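Moving the arm to the ceiling, part two

Aug 31, 2023

So the arm hangs upside down now. Lumturie Stoyanova suggested this back when I was still proud of the pedestal, and I said no at some length. She has been very gracious about it, in the sense that she only brings it up at lunch.

The simulated cell is called Sarklow, and all the trouble so far has been in its setup file. Flipping the base took one line. Then gravity was still pointing where the old base thought down was, and the arm spent its first run pressing itself lovingly into the ceiling. I fixed the gravity vector, reran it, and the elbow went the long way round through the cabinet. Joint limits, of course. I'd copied them from the pedestal version without looking.

After that it was mostly housekeeping. I reset the home pose so the forearm sits level, well above the table, and gave every move 700 steps to settle before anything gets logged. The collision mesh for the yellow mount went from 2,996 faces to 71, and the arm hasn't noticed. The mugs used to shiver on the spot at startup, which was a contact setting and cost me a Sunday.

The checklist I run after touching the file, in the order I keep forgetting:

1. Load the cell with the motors off and see that gravity points at the floor.

2. Put the objects back on the table and let them settle. Baskets first, small stuff last.

3. Send the arm to its home pose with the gripper empty, and stop there for a look.

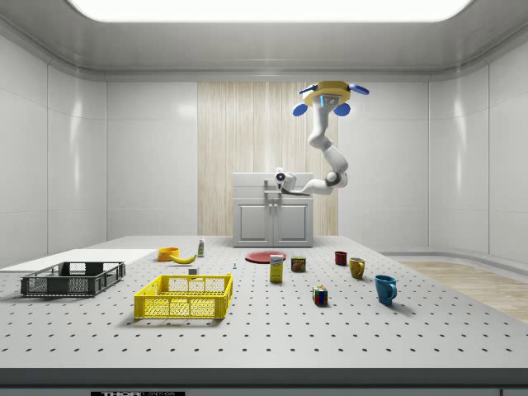
4. Jog each joint on its own, slowly, elbow last. If it heads for the cabinet, go back and read the limits again.

5. Save the file under a new name. I have a folder called "final" with a folder called "final" in it, so do as I say.

Part three will be the gripper offsets, once Lumturie has finished being right about those too.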